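A Monday Morning at the Drudness Open Day

The line outside the old Drudness bottling hall starts forming before the doors open at 10. By the time the coffee is ready, it runs past the loading dock and into the parking lot. Most people have come on foot from the college. A few have driven in from Degefa, on the other side of the river.

Drerkex moved into the building in March. The company writes control software for robot arms, and this is the first time it has let the public in. Visitors go through in groups, and each group gets a badge, a pair of safety glasses and a guide from the engineering staff.

The first stop is the shop floor, where five arms stand behind waist-high fencing. One stacks boxes. Another picks bolts out of a tray and sets them in a row. The work is slower than many visitors expect. A boy near the front asks whether the arm is tired, and the guide explains that the speed is turned down whenever guests are in the hall.

The questions are mostly practical. How much can it lift? Who fixes it? What happens if the power goes out? The guide answers each one and moves the group along to a side room with folding chairs and a large screen.

This is where most of the company's work gets done. Before a new motion runs on a real arm, it runs in Finder, the simulator Drerkex built for its own use. An engineer at the keyboard loads a task, presses a key and lets the group watch. If a finger hits the table in Finder, the run is logged as a failure and the next one starts. The team ran 1,686 trials of a single pick-up task this way last winter.
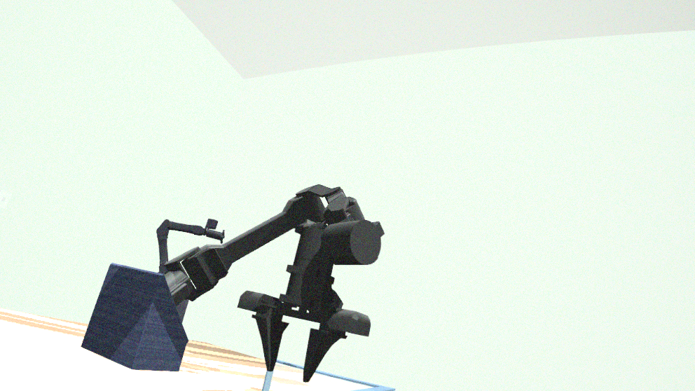

Nothing in Finder gets bent or has to be swept up, and a run can be repeated as many times as the engineers like. The drawback is that the simulated world is cleaner than the real one. Friction is hard to get right. So are soft things such as cloth and cable, and the guide says plainly that the team still does those tests on the shop floor.

Toward the end, visitors can try the controls themselves. A retired machinist spends a long time nudging the arm sideways with a joystick, a little at a time, and gives up the chair only when the next group comes in.

By closing, around 300 people have been through the hall. Drerkex plans to hold a second open day in the fall, with longer sessions in the simulator room and a sign-up sheet for school classes. Admission will again be free, and parking is behind the building.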